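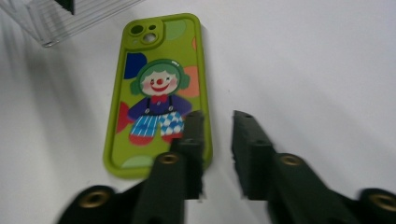

One reader wrote in after the last issue to ask whether a complete beginner could really walk into the Borkell winter circus school and not feel a fool, and would we please say something about it before the new term fills up. Yes, with pleasure! I've been going since May and I've been waiting for an excuse to go on at length.

The school meets in the old drill hall at Borkell, up the lane behind the bus turnaround. It has a high roof, a good sprung floor and heating that gets going properly by the second hour, so bring a jumper. There are three classes in the coming term: juggling and balance, ground acrobatics, and clowning. You can sign up for one or for all of them, and plenty of people who arrive for the juggling end up drifting across the hall to see what the clowns are laughing at. I was one of them.

I want to say a bit more about the clowning, as it's the class people are shyest of. I had pictured custard pies. What we did for the first three weeks was walk in through a door. You come in, you look at the people watching, and you let them see whatever is on your face. It sounds like nothing and it is terrifying, and then somebody does it so simply that the whole hall falls about and you spend the bus ride home trying to work out how they did it. After that came hats, falling over (mats provided), and a lovely long evening on how to be bad at carrying a ladder.

Make-up comes late in the term and there's less of it than you'd think. The tutors like each person to find their own face, so some people end up with a full white base and others with a dab on the nose and nothing else. Mine is two eyebrows, rather too high. I'm very fond of them.

Juggling starts with scarves, which fall slowly and forgive a lot, and moves on to beanbags once you can keep a pattern going. I can now manage 3 beanbags for as long as it takes to sing the first verse of anything. There is a man who can do 5 clubs while holding a conversation about parking, but he was a beginner too, and he'll show you the scar on his chin if you ask. The balance side of the class covers the rolling board, the low wire and peacock feathers. Do try the feathers! You stand one on your palm and keep your eyes on the tip, and within a minute you're running round the hall after it like a six-year-old.

Ground acrobatics is the most physical of the lot and starts with a long warm-up. Forward rolls, cartwheels for anyone who still has one, then pairs work and small pyramids. If you have a bad wrist or a bad back, tell the tutors at the start and they'll find you something else to do in the group. Bases are always wanted, so if you are sturdy and patient you'll be the most popular person in the room.

Now the outings. In the spring the school is taking a coach to Alladmont for the street theatre weekend, with an overnight stay in the hostel by the river. Last time there was a family troupe who did an entire wedding with the bride on stilts, and a slack-wire act in the rain that I still think about. Seats go first to people enrolled for the term, then to anyone on our mailing list.

There's also the end-of-term show, which goes to Retamal for one night and then comes home to Borkell. Taking part is optional. If you'd sooner sew, paint, shift mats or play the accordion (please, somebody, play the accordion) there's room for you as well.

The Badari shop has offered to keep a shelf of beanbags, scarves and noses behind the counter for people on the course, and you can try the noses on. The foam ones are comfortable but make you sound as if you have a cold – I'd go for the softer rubber sort with elastic.

Wear something you can roll about in, leave your rings at home and bring a bottle of water. Enrolment forms are in the rack by the drill hall door, and the first session is free to anyone who wants to come and have a go.

16 December is too soon for the new timetable, but it will be pinned up in the porch as soon as the hall bookings are settled.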